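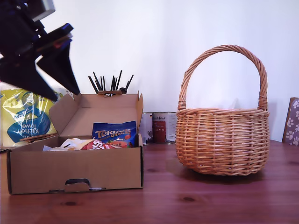 Who decides what a robot is allowed to do?

People do. Lawmakers write some of the rules, groups of experts write others, and the place where the robot works adds more of its own. The robot does not choose its rules and cannot change its mind about them.

Home Topics Machines Animals Space Ask Us For Teachers
Search the Keltgate Children's Library Enter a word Go

Rules for Robots
Updated June 17, 2023

You follow rules all day. You wait for the walk signal. You carry scissors with the points down. Robots that work near people have rules too, and most of them are there to stop someone from getting hurt.

Laws and standards

A law is a rule made by a government. If a company breaks a law, it can be fined or taken to court. Many countries have laws that say workplaces must be safe, and those laws cover robots along with ladders, forklifts and hot ovens.

A standard is a different sort of thing. It is a long, careful set of instructions that experts have agreed on. You use things made to a standard every day. Standards are why a light bulb from one store fits a lamp from another. There are standards for robots as well. Some are written for the people who build the robot, and some for the people who set it up and use it.

A standard is not always a law. Sometimes a law says that you must follow it, and sometimes a company follows it by choice. People who buy robots often ask which standards the robot was built to.

Then there are house rules. These are made by the factory, warehouse, lab or school where the robot works. A house rule might say "no loose scarves in the robot area" or "tell the person in charge before you turn it on." House rules can be stricter than the law. They can't be weaker.

What can go wrong?

A robot arm is a machine with joints, a bit like a shoulder, an elbow and a wrist. On the end there is usually a tool. If the tool is for picking things up, it is called a gripper. The black one at the top of this page has two fingers.

Here are the main dangers the rule writers think about.

Bumping. An arm can swing into a person. Even a slow arm can hurt if it is heavy.

Pinching. A finger or a hand can get caught between the gripper's fingers, or between two parts of the arm.

Trapping. This is when a person is pressed between the robot and something that doesn't move, such as a wall. It is worse than a bump because the person can't step back.

Dropping. If the gripper lets go of a tin can, the can falls. A can on a toe hurts. A glass jar can break.

Surprise. A robot that is standing still may not be off. It may be waiting for a signal. People sometimes walk up to a quiet robot and get a fright when it starts.

The first job: think about the risks

Before a robot starts work, somebody has to do a risk assessment. That is a long name for a simple job. You look at the robot and the place it will be in, and you ask three questions. What could hurt someone? How badly? How likely is it?

Then you try to make each danger smaller, in a certain order. First, can you get rid of the danger completely? You might pick a smaller robot or round off a sharp corner. If not, can you put something in the way, like a fence? If there is still some danger left, you use signs and training. Signs come last because people forget to read them.

The work counts too. Think about packing groceries. A bag of chocolate is light and soft, and a tin can is hard and heavier. A cardboard box has flaps that stick up where an arm could catch on them. A basket with a tall handle has to be reached into from the side or under the handle. The robot might be the same one every time, but a new object means looking at the risks again. People who do this job well check even when the change seems small.

Fences, lights and soft edges

Big, fast robots usually work behind a fence. The gate in the fence has a switch. If you open the gate, the robot stops. It doesn't matter who opens it or why.

Some places use light instead of a fence. A row of invisible beams runs across the opening, and when something breaks a beam the robot stops. This is called a light curtain.

Other robots are made to work close to people. They are often called collaborative robots, or cobots for short. A cobot may move slowly, push only gently, and stop when it feels a bump. It may have rounded edges so there is less to pinch you.

A cobot still needs a risk assessment. Suppose a gentle robot is holding a knife. The arm is gentle, but the knife is sharp. The rules look at everything together – the arm, the gripper, the object and the place.

The stop button

Robot arms used at work have an emergency stop. It is a red button, most often on a yellow background, and it is big so you can hit it with your whole hand. The colors are part of a standard, so a visitor from another country can spot it too.

Good practice for stop buttons goes like this:

Put it where people can reach it without leaning past the robot.
Keep boxes, coats and bags away from it.
Test it often, and write down that you tested it.
Never use it as the ordinary off switch.
After someone presses it, find out why before starting again.

Letting the button pop back out must not make the robot move. A person has to start the robot again with a separate action. That way nobody gets hit while they are still picking something up off the floor.

Visiting the Forngate packing room

Forngate is a training center where adults learn to work with robots. One of its arms is called Jola. Jola practices putting groceries into boxes, and the students practice being safe near Jola.

The center's rule book has 68 pages. Students read it before their first lesson, and they have to pass a check on it. Most of the book is about ordinary things like where to stand, what to wear and whom to tell.

There are 4 rules painted on the wall by the door, where you see them on the way in:

1. Ask before you enter.
2. Know where the stop button is.
3. Keep your hands out while the arm is moving.
4. Leave the table the way the plan says.

The last one needs a little explaining. Before each lesson, somebody draws a plan of the table and what goes on it. If a box has been left in the wrong place, the arm might hit it. So the students look at the plan, look at the table, and fix anything that doesn't match. A cup of water is never on the plan. Drinks stay in the hallway.

Students also wait 60 seconds after the arm has been switched off before they open its control cabinet. Some electrical parts can hold a charge for a short time after the power is cut. The right wait is different for different machines, so you follow the instructions for the one in front of you.

Lessons for new groups start each September.

Keeping a log

A log is a notebook, on paper or on a computer, where people write down what happened. At Forngate the log for Jola has 423 entries. Many of them are dull. "Stop button tested, works." "Finger pad worn, new one fitted." Some are more useful: "Tin slipped out of gripper, nobody near, slowed the arm down."

That last kind is called a near miss. Nobody got hurt, but somebody could have. Writing down near misses is one of the best habits in any workplace, and it only works if people don't get in trouble for telling. If workers are scared of being shouted at, they keep quiet, and the tin slips again.

Rules about food

Robots that handle food need extra rules. When food is sealed in a packet, the gripper touches only the packet. When food is not wrapped, every part that touches it has to be easy to wash, and the oil in the robot's joints must not drip onto it.

Chantharasri, a noodle maker, uses arms in two parts of its building. The arms that touch bare noodles are washed at the end of every shift. The arms that pack sealed bags are wiped down. They are never swapped, and the two kinds have different colored bands on them so that no one mixes them up.

Rules about cameras

Lots of robots use cameras to find things. A camera may also see people. Many countries have privacy laws about this. Good practice is to point the camera at the work, to tell people it is there, to keep only the pictures that are needed, and to say who can look at them. If you meet a robot in a store or a museum, you can ask a worker what its camera records. It's a fair question.

What about the rules in stories?

You may have read stories where robots have laws built into their brains, such as never harming a person. Those laws were made up by a science fiction writer a long time ago. They are fun to argue about. A real arm doesn't know what "harm" means. It knows numbers, such as how fast it is moving and how hard it is pushing. So real safety rules are written with things you can measure.

If you meet a robot

Stay behind the line or the fence.
Don't touch it unless the person in charge says you may.
Tie back long hair, and tuck in cords and scarves.
Don't run or throw things near it.
If something looks wrong, tell an adult right away.

Words to know

Cobot: a robot made to work close to people.
Gripper: the part of a robot that holds things.
Light curtain: a row of beams that stops a machine when something crosses it.
Near miss: something that went wrong but did not hurt anyone.
Risk assessment: working out what could cause harm and how to prevent it.
Standard: instructions that experts have agreed on.

Try it at home

Clear a space on a table and pretend your arm is a robot arm. Use your thumb and one finger as the gripper. Ask a friend to be the safety person, whose only job is to say "stop." Pack a few soft things into a box, slowly, and freeze every time you hear the word. Then trade places. Afterward, write one house rule for your table and tape it up where you can both see it.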